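Questions about our cups, straws and party tables come in faster than Hedvig Hellström can answer them at the counter, so she sat down one slow Thursday and wrote most of these out. Wenceslao Bravo, who runs deliveries, filled in the parts about vans and boxes. If your question isn't covered, call the shop or come by. We like visitors, and there's usually coffee.

# Putier Party Hire: Frequently Asked Questions

## Cups and straws

### Do you rent the plastic cups or sell them?

Both, and people mix this up all the time, so please don't feel silly asking. The Trista cups are our sturdy ones with the white rim, and those are for rent. You use them, you pack them up, they come back to us. The thin ones in sleeves are for sale only and they're yours to keep, along with whatever your guests decide to draw on them.

### What colors do the Trista cups come in?

Red and blue, at the moment. We had a yellow once and it stained terribly with berry punch, so we let it go. You can order all of one color or a mix, and a mix is what most families end up choosing. Red for the kids and blue for the grown-ups is an old favorite, especially when there's one pitcher of lemonade on the table and another pitcher of something that isn't lemonade.

### How many cups should I order?

Most people guess low. Guests set a cup down on a windowsill, wander off to look at the garden, and take a new one when they come back, and you can't really blame them. For a party of 12, we'd want you to have two cups per person and a few over. For a big outdoor gathering of 80, call us and tell us how long it's going to last and how hot it's likely to be, and Hedvig will work it out with you on the phone. She's very good at it and she enjoys it more than she lets on.

### Can I get the striped straws in something besides red and white?

We carry the red-and-white ones all year. Other stripes show up in April when the spring stock arrives, and they tend to be gone by the time the weather's nice enough to use them. If you have your heart set on a certain color, ask early and we'll write your name on a box.

### Are the straws included with the cups?

They're a separate line on the order form, and yes, we know that's annoying. We used to tuck them in with every cup order, and then so many came back unopened and squashed that we changed it. Just check the box for straws on the form and we'll add them.

### Should I put the straws in the cups before guests arrive?

You can, and it does look cheerful! A few things to think about first, though. An empty cup with a straw in it is top-heavy, and outdoors even a little breeze will send it rolling. If your party is inside, go right ahead. If it's on a patio or a lawn, we'd set the cups out by themselves, stand the straws in a jar beside the pitcher, and let everyone help themselves. Children love picking their own anyway, and they'll take ages over it even when the straws are all the same.

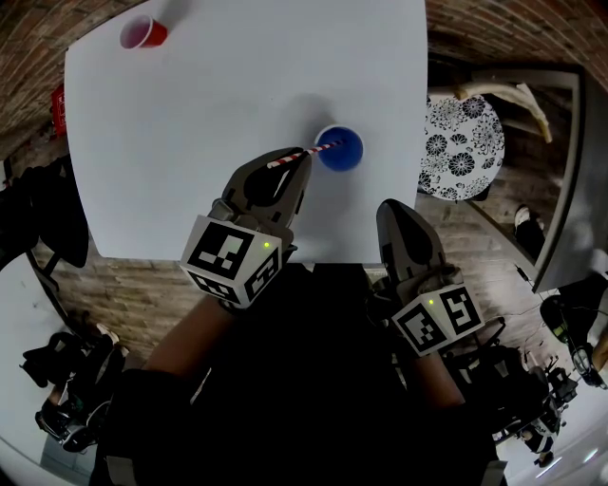 For a sit-down meal it's a little different, because each guest already has a spot and the cup can be filled right away. Pour first, then add the straw. A full cup stays put, and the straw is much less likely to get knocked onto the floor when somebody reaches across for the bread.

### Do the rental cups go in the dishwasher?

Top rack, please, and on the regular cycle. The heavy-duty cycle at the hottest setting is hard on the rims. You don't have to wash them at all if you don't feel like it. Give them a rinse so nothing dries on, stack them back in the crate, and we'll do the rest when they come home. Straws go in your own trash and shouldn't come back to us, used or otherwise.

## Tables

### What's the difference between the Tangen and the Gromow?

The Tangen is our white rectangular table. It's the one to get for food, drinks, crafts, cake, gifts, or anything you'd like to line up in a row. The Gromow is the small round one, and it's meant for standing near a chair or in a corner with a lamp or a bowl of nuts on it. People sometimes order the Gromow as a drinks table because it's pretty, and then they discover that a pitcher and a stack of cups fill it completely. If you have the room, get one of each.

### Do I need a tablecloth on a white table?

No, and plenty of customers skip it. Bright cups look lovely against plain white, and a spill wipes up in a second as long as you catch it. Where we do suggest a cloth is under red wine, beets, turmeric, or markers. Wenceslao would like me to mention markers twice. Markers.

### Can the tables go on brick or stone?

Yes. Brick floors are rarely as level as they look, so set the table down, press gently on each corner, and turn it a little if it rocks. Very often a quarter turn is all it takes. We send felt pads along with every Tangen, taped inside the delivery bag, and you can fold one double under a short leg. Do keep the legs off the joints between the bricks if you can manage it.

### Can I leave a table out overnight?

We'd much prefer you didn't. Dew gets into the joints underneath and it takes us days to dry them properly. A garage or a covered porch is perfectly fine.

## Setting up and putting away

### My kids want to help set the table. Any advice?

Oh, let them! Cups are the best job for small hands, since nothing breaks. Put the crate on the floor next to them so they aren't reaching up for it, and give them one end of the table while you take the other. They'll knock a few over. Stand them back up, or leave them down until the end and do them all in one go, whichever is easier on your nerves.

### How do I pack the cups for pickup?

Nest them by color, rims up, and lay the stacks on their sides in the crate. Don't press them down hard into each other, or they'll stick and we'll be in the back room running warm water over them. The lid should close without leaning on it. If it won't close, something's in there that isn't ours, and it's usually a serving spoon.

### What if some cups are missing?

It happens at nearly every party. We let 2 go per crate without any charge at all. After that there's a small fee for each one, and if they turn up later behind the couch, bring them in and we'll take the fee off your next order.

## Delivery and pickup

### When will the van come?

Wenceslao calls the evening before with a time, and he keeps to it unless there's roadwork. Someone needs to be home to show him where things go. He'll carry the tables in and stand them up for you, but the cups and straws stay in the crate for you to arrange the way you like.

### Can I pick up my order myself?

Of course. Cups and straws fit in any car. A Gromow will go on a back seat if you take your time with the door. For a Tangen you'll want a wagon or a friend with one, and please bring a blanket to put under it. The side entrance is open until 5 p.m., and if the door's stuck, knock loudly on the window.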